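Grants Officer (Flood Recovery), Skerkdale District

Skerkdale has been awarded national recovery money following the winter floods, and the district is looking for a grants officer to help pay it out and account for it. The post is full time for two years and is based at the Ulness office, with travel to the villages along the river.

You will check claims from households and small businesses, visit damaged properties where the paperwork is unclear, and prepare the spending returns that go to the ministry every quarter. Claims cover temporary housing, drainage repairs and replacement of equipment.

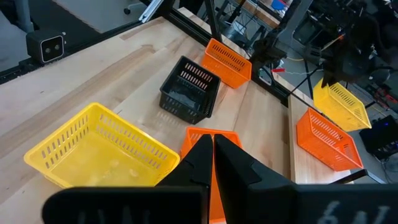

The officer reports to Zofia Krajewska, head of recovery funding, and works alongside Stelios Petridis, who handles the road and bridge contracts. There are six people in the team.

We are looking for someone with:
At least two years' work with public grants, insurance claims or audit
Good written English and confidence with spreadsheets
A full driving licence
Experience of answering questions from the public — by phone and in person

Knowledge of procurement rules would help but is not required. Training on the claims system is given in the first month. 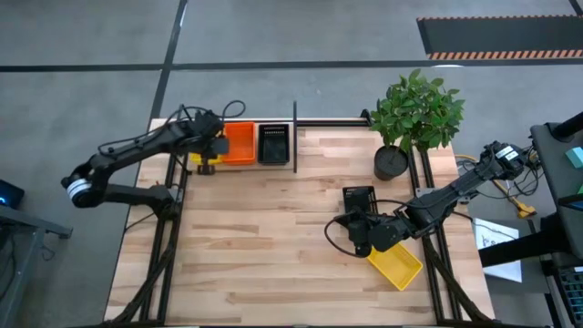 Wooden worktop with two black robot arms.

To apply, send a CV and a covering letter of no more than two pages to Marites Macaraeg at the Ulness office. Please say where you saw the post and give the names of two referees. Applications close at noon on the last working day of November, and interviews will be held in December. Late applications will not be read.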